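跨市置业与委托出租：给会员的几点提示

本会近期收到不少会员来信，询问在外地购置住宅并委托当地机构出租的有关事项。来信者多数居住在房价较高的城市，希望以有限的资金在其他地区取得一套可以长期出租的住房。本期通讯就此作一次较为集中的答复，内容以合同、费用和日常管理为主，不涉及对任何地区房价走势的判断。

一、先定用途，再看房源

部分会员在来信中同时提出自住、养老和出租三种打算，希望一套房屋兼顾。从本会历年整理的案例看，用途不明确的房屋在选址、户型和装修标准上往往前后矛盾，最后既不便于出租，也难以自用。建议会员在看房之前写明主要用途和预计持有的年限，并据此确定总预算。

总预算除房款外，应包括税费、登记费用、首次整修、家具家电、空置期间的物业费，以及往返交通的支出。曾有会员在 Jesbridge 片区购入一套两居室，签约时只计算了房款和贷款利息，交房后才发现公共维修资金需要补缴，首年的租金收入大部分用于此项。此类费用在签约前均可向物业管理处书面查询，请务必取得加盖印章的答复，口头说明不足为凭。

二、对当地市场的了解

异地购房者常以网络挂牌价作为租金依据。挂牌价反映出租人的期望，与实际成交租金之间存在差距，淡季时差距更大。建议会员至少向三家中介机构索取同一小区近一年的成交记录，并注明是否含物业费、是否带家具、租期长短。

以 Jesbridge 片区为例，本会资料室现存的租赁登记共 200 份，其中 60 份的实际租期不足一年。租期偏短意味着清洁、换锁、重新刊登广告的次数增加，也意味着空置的可能性上升。会员在测算回报时，不宜按全年满租计算。资料室欢迎会员在工作时间前来查阅，查阅时请携带会员证，登记资料不外借，可以摘抄。

三、委托管理合同的主要条款

委托管理是异地持有住宅的关键环节。本会对会员提交的合同文本作了比对，现将容易产生争议之处列出。

其一，管理费的计算基础。有的合同以合同租金为基数，有的以实收租金为基数。承租人拖欠租金时，两种写法的结果差别很大。本会建议采用实收租金。

其二，维修授权的限额。合同应当写明管理机构在多大金额以内可以自行安排维修，超过限额须经业主书面同意。Wernow 物业服务公司目前使用的文本将单次限额定为 1,485 元，并要求在七日内提交发票和维修前后的记录，条款较为清楚，可供会员议约时参考。本会与该公司没有业务往来，引述其文本不构成推荐。

其三，押金的保管。押金应当存入单独账户，或由业主自行收取。合同中若仅写“由管理方代收”，而未写明返还的时间和方式，会员应要求补充。

其四，解除条件。部分文本规定业主提前解除合同须支付数月管理费，而管理方解除则只需提前通知。权利义务明显不对等的条款，会员有权要求修改。

四、交接与退租

退租交接是来信中投诉最集中的环节。争议多起于入住时没有留下完整记录，退租时双方对房屋原状各执一词。会员应要求管理机构在承租人入住当日完成书面清单，逐间记录墙面、地面、门窗、水电表读数和随房物品的状况，由承租人签字确认，业主留存一份。

带家具出租的房屋，床品和其他织物宜单独列一页，注明件数、颜色和新旧程度。织物属于易耗品，正常使用造成的褪色和磨损不应从押金中扣除；若合同约定由业主提供床品，也应写明由谁负责清洗、多长时间更换一次。

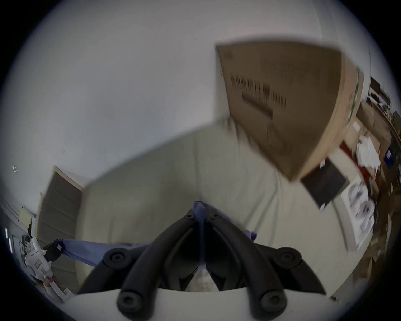
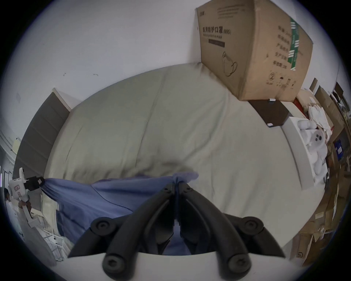 床边的蓝色织物

清单完成后，任何一方增减物品，均应在清单上补记日期并签字。会员身在外地、不能到场的，可以书面委托亲友或管理机构代为签署，委托书应列明代理的范围和期限。仅凭即时通讯软件中的一句同意，日后举证较为困难。

退租时，建议管理机构在承租人搬离前先进行一次预检，将需要恢复的事项以书面形式告知，给予承租人自行处理的机会。预检之后再作正式验收，押金结算应附明细，每一项扣款都应有相应的票据。笼统写作“清洁及杂费”的扣款，承租人有权拒绝，业主也不应默许管理机构采用这种写法。

五、家具与设备的投入

有会员询问，出租房是否值得配备全套家具。这一问题没有统一的答案，取决于当地承租人的构成。在以家庭承租为主的小区，承租人往往自带家具，业主配置过多反而需要另行存放；在靠近车站、医院和学校的地段，带家具的房屋较易租出，但折旧也较快。

Balico 小区的业主联络组曾就此作过内部调查，收回问卷 70 份。多数答复者表示，床、衣柜和餐桌是承租人最常问及的物品，装饰品和小型电器则很少影响承租决定。该调查范围有限，结论仅适用于该小区，会员在其他地区购房时仍应自行了解。

燃气灶具、热水器和空调等设备的安全责任由业主承担，委托管理并不免除这一责任。会员应保存设备的购置凭证和年度检验记录，并在委托合同中写明由哪一方安排检验、费用由谁支付。超过使用年限的热水器应当更换，不宜以维修代替。

六、保险与纳税

自住房屋的家庭财产保险通常不覆盖出租期间的损失。会员将住宅出租后，应及时通知承保机构，询问是否需要变更保单或另行投保出租人责任险。漏水殃及楼下住户是最常见的索赔情形，投保时请特别留意免赔额和管道老化是否列入除外责任。

租金收入应依法申报。物业所在地与会员居住地的办理窗口可能不同，建议在签订首份租约时即向物业所在地的税务机关咨询，并保存全部维修、管理和保险支出的票据。票据按年度装订，租约、清单和银行流水另行归档，日后出售房屋时也会用到。

七、贷款方面的提醒

部分会员计划以现有自住房作抵押，为异地购房筹措首付。此种安排会使两处房产的风险相互关联：一旦出租房长期空置或需要大额维修，自住房的还款也会受到影响。本会建议会员在现金储备中预留不少于六个月的两处月供，储备不足时应推迟购房计划。

对于中介机构提出的“以租养贷”测算表，会员应核对其中是否扣除了空置期、管理费、维修费和税款。Marquez 路沿线的新建项目目前推介较多，若干测算表采用首年补贴租金作为长期收入，补贴期满后租金水平如何，表中并未说明。会员索取此类资料时，请要求对方书面列出补贴的期限和支付主体。

八、咨询安排

本会住房事务处自五月起增设合同文本查阅服务，会员可以提交尚未签署的委托管理合同，由工作人员对照本会的条款清单作出标注。标注意见仅供参考，不代替律师意见。提交时请遮盖身份证件号码和银行账号，并注明房屋所在城市和预计签约的时间，以便安排先后。

查阅服务每日上午九时至十一时受理，其余时间可将材料投入办公室门前的信箱。已经签署的合同如发生争议，请先与对方书面交涉，保留往来信函，再携带全部材料前来登记。条款清单的纸质本在服务台领取，每位会员限领一份。

（住房事务处供稿）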